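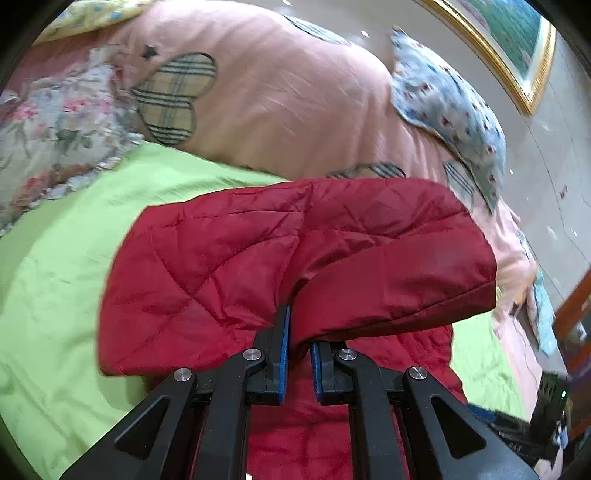 Radosław Urbańczyk and Kelly Portela
May

Labeling grasp onset in hand-held gripper recordings of quilted garments

This page covers the labeling step for the Toreo garment set. It assumes the recordings are already synchronized and trimmed. The output is one onset index per grasp, which the policy training script reads directly.

Quilted fabric needs its own procedure. On thin cotton, finger width drops smoothly until the pads meet, and a threshold on width is enough. A padded fold compresses, so the width curve flattens early and the threshold fires late or never. At the top of the page, a fold of the red garment is pinched against the left finger with a small gap still left between the blue pads. A width-only rule set for full closure would mark that instant as open.

1. Export the width signal and smooth it with a 70 ms median filter. Longer windows shift the onset.

2. Compute closing speed. Mark every interval where speed stays negative for at least 12 samples.

3. Within each interval, find the point where speed falls to half its peak. Store this as the candidate onset.

4. Open the image nearest the candidate and check the fabric between the fingertips. Accept the candidate if a fold is held on at least one pad. If the fingers are only resting on the surface, step forward until a fold forms.

5. Ignore motion outside the fingertip region. Patterned bedding produces strong optical flow when the hand turns, and early versions of our script took this for fabric motion. Crop before computing flow.

6. Write the corrected index and set the source flag to "manual" if you moved it.

We compared this with the width threshold on 400 grasps labeled independently by Arūnas Hunt. Median onset error fell from 12 samples to three. Most of the remaining error came from grasps taken along a stitched seam, where the padding is thin and the half-peak point comes early.

Grasps that close in two stages produce two candidates. Keep the second. If the candidates are more than 800 ms apart, split the recording and label each part separately.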